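4.2 Laying the table

We now turn to the part of the study we looked forward to most, the tabletop arrangements themselves. Section 4.1 dealt with how the households in Nellside were chosen and how the visits were spread out. What follows is about the things on the table: fruit, cups, and the large amount of bare surface between them. It is that bare surface that has given us the most to think about.

Our starting point is an old one in the study of domestic life. People put a few things on a table and leave them there, and the result is often so ordinary that it escapes notice. Yet when we asked people in Nellside to talk about the tables they grew up with, they could tell us with striking precision where the fruit went and where the cups went, and how far apart the two had to be. One woman drew her grandmother's table for us on the back of an envelope and then corrected the drawing twice, both times moving the cup. We have kept that envelope, and it sits beside us as we write.

The full archive holds 3748 photographs of tabletops, of which 3000 were used in the sorting exercise described in Section 5. The remaining photographs were set aside during a first reading by Reinaldo Siqueira, mainly for poor light or for tables so crowded that single objects could not be told apart. For the close reading in this section we drew a set of 452, all of them sparse arrangements. By sparse we mean a table with a handful of small objects on it and with more surface showing than covered. We did not set a firm lower limit, and a table with one lone cup on it would have counted.

Why sparse tables? A crowded table tells us a lot about a household but little about placing, since most things go wherever there is room. On a sparse table there is room everywhere. A cup near the middle could just as easily have stood at a corner, and an apple off to one side could have been set right up against it. Every gap is open to being read, and the pleasure of working with this material is that readers do read the gaps, quickly and with strong feelings, and then argue over them.

We saw this at the very first group reading in Seixas. Ronaldo Fagundes had planned to give each arrangement a couple of minutes. The group spent most of the morning on the opening one, and we were delighted to let them. Some wanted to talk about color first. Others would not hear of color until the distances had been settled. A retired baker in the group insisted that fruit laid straight on a table, with no bowl or plate under it, is fruit that is about to be eaten, and she won over half the room with this before anyone thought to object.
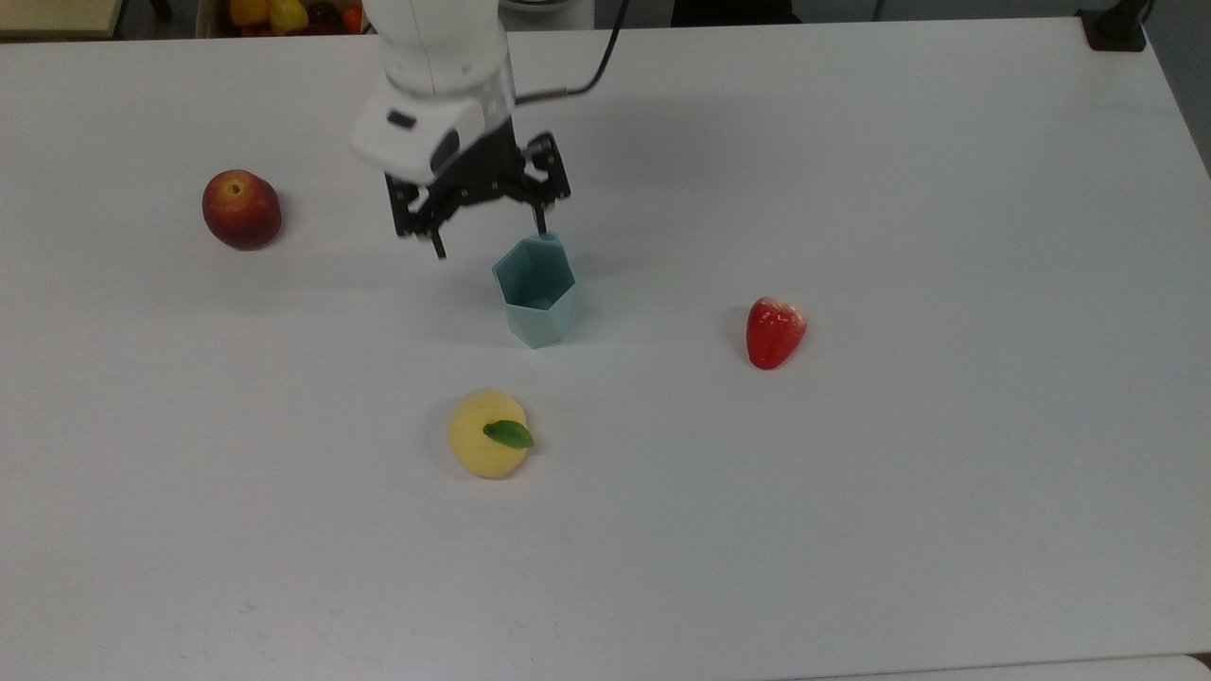 Figure 3. Sparse arrangement from the close-reading set: a red apple, a pale teal hexagonal cup, a red strawberry-shaped fruit and a yellow fruit with a green leaf, on a white tabletop.

The baker's remark shaped much of what came next. We went back through the set and looked again at every arrangement in which fruit lay directly on the surface, and we began to describe these as "loose" tables, as opposed to "held" tables, where the fruit is gathered in a dish or basket. The difference looks small on paper. In the group readings it was huge. Held tables were called tidy, finished, even a bit cold. Loose tables drew words like morning, visit, snack and children. Readers spoke of held fruit as belonging to the room and of loose fruit as belonging to a person, although not one of the arrangements had a name attached to it.

Cups pull in the same direction. In a loose arrangement the cup tends to be read as the anchor, the thing the fruit is near or far from. In Figure 3 it stands close to the center with the two red fruits on either side of it, and readers in both groups took it as the place to start. We find this a lovely result, because the cup is also the quietest thing there in terms of color. Muted teal ought to lose out to two reds and a yellow. What seems to matter more is that a cup has an inside. Several readers told us that an open cup asks a question (is somebody going to fill it?) while an apple simply sits there being an apple.

The shape of the cup had its own supporters. Round cups are so common in the archive that they were seldom remarked on, but faceted ones were nearly always mentioned. With flat sides, a cup has something like a front, and readers began to talk about which way it was facing. In the Zellitz group this led to a long and cheerful disagreement over whether a six-sided cup can face anyone at all, or whether it faces everyone a little. We have no settled view on the matter and have listed it among the open questions in Section 7.

Color deserves a fuller treatment than we can give it here, but one pattern should be reported. Where two objects share a color and stand apart, readers join them up. The apple and the strawberry-shaped fruit in Figure 3 were spoken of as a pair almost from the start, even by readers who went on to say that they had little else in common. The yellow fruit, lower down and with its green leaf, was then treated as the odd one out and, for that very reason, as the most interesting. One reader called it "the guest." The word caught on, and by the end of the Seixas meetings people were looking for the guest in every arrangement we put before them. They usually found one.

We should be careful about what this shows. The readers knew that they were taking part in a study, and a group that is asked to talk about a table will find plenty to say about it. The word "guest" also passed from one arrangement to the next, so that later readings cannot be counted as independent of earlier ones. In Zellitz we kept the word to ourselves, and a similar idea still came up, under the names "stray" and "the late one." That is encouraging, but it rests on a single group, and we would love to see it tried elsewhere.

A second caution has to do with white tables. A plain white surface makes small objects stand out very clearly, and arrangements on white were read faster and with more confidence than arrangements on patterned cloth or dark wood. It would be a mistake to conclude that white tables are arranged with more care. On cloth, readers kept being drawn to folds, stains and stitching, and the objects had to share their attention. We return to this in Section 5, where the tabletops are sorted by surface as well as by what stands on them, following the scheme first laid out by Urnell.

With those limits in mind, we took 5 features forward from the close reading: whether the fruit is loose or held, whether there is an open vessel, where that vessel stands, whether any color is repeated, and whether one object is set off from the rest. All of them came out of the group talk, in words that the readers themselves used, and each can be judged by a newcomer with very little training. The sorting sheet given to the Nellside readers is built on them and nothing else. Its wording went through several drafts in February, most of them spent on the single word "near."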